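About Us

Natness is a small school for table setting and home hosting. We teach how to prepare a table, how to carry and place plates, how to fold a napkin so it stays folded, and how to clear everything after the meal without noise and stress. Our rooms are on the first floor of a former shoe shop in Wedville, with the entrance from the courtyard.

Who we are

The school was started by Judit Sárközi and Miklós Erdős. Judit worked for many years in hotel dining rooms, first as a waitress and later as the person who trains the new waiters. Miklós had a small catering company. They met at a wedding where both of them were working, and where the tables were set in three different ways because three different people had set them. After this evening they talked a long time about how one could teach this work in a calm and simple manner.

Today we are 5 people. Styliani Kalogeropoulos leads the courses for beginners and also speaks Greek with those who prefer it. Barnabás Vörös is responsible for the practice rooms, the cupboards and the dishes. Kristóf Medve answers the telephone and the letters, makes the timetable, and on Saturdays he teaches the course for children.

What we teach

The basic course has 6 evenings. On the first evening we do not touch the glasses at all. We only speak about the plate, because the place of everything else depends on it. The second evening is for forks, knives and spoons, the third for glasses, the fourth for napkins and tablecloths. On the fifth evening the group sets a whole table for a dinner, and on the last evening there is a real dinner, cooked by Miklós, which the students serve to each other.

We have also these courses:

Table for two. One afternoon, for people who live in a small apartment and want to receive a guest without buying new furniture.

The Magyar table. A course about the Sunday lunch as it was done in the families of Judit and Barnabás, with soup plates, the big tureen and the order in which the family is served. It is held in Hungarian and in English.

Large family days. For those who must seat many people in one room. We practice with folding tables and with different chairs, as it is at home.

Children at the table. Saturday mornings, from the age of seven. Parents are welcome to stay or to go for a coffee.

In August the school is closed, and we use this month to repaint the walls and to look through all our dishes for chips and cracks.

Our cupboards

Many visitors ask where our dishes come from. Most of them we bought from a restaurant in Ceva when it was closing, and the owner was so kind to pack everything with us in old newspapers. The plates for everyday practice are plain. We believe that a beginner should look at the position and the distance, and a decorated border takes the eyes away. The finer pieces are kept in the glass cupboard in the second room and are used only for the last dinner.

Students may borrow plates and glasses for practice at home, up to 139 pieces for one household if they have a big event. Please write to Kristóf at least one week before and bring your own boxes.

How we work

Our groups are small and we do not hurry. The first exercises are done on a covered table where a place is marked with tape, so that the student learns how much room one person needs before there is a tablecloth and flowers and candles. You put the plate down, you look at it, you take it away and you put it down again.
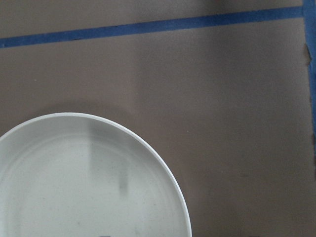 It can seem boring in the first half hour, and some adults laugh about it. But after two or three evenings the hands know the distance alone, and then we can remove the marks and work with the bare table. Styliani always asks the students to put the plate down with both hands and to let it go only when it stands. She does not correct with words very much, she prefers to show the movement once more.

We do not give grades or certificates. If somebody wishes a written confirmation for an employer, we write a short letter about the hours and the subjects.

Visit us

You can come and see a lesson before you decide. Visits are possible on each course evening, please ring the lower bell, the upper one belongs to the dentist. The stairs are a little steep and there is unfortunately no elevator, but for guests who cannot climb them we can arrange a lesson in the room on the ground floor.

This page was last changed on 27 Mar 2024.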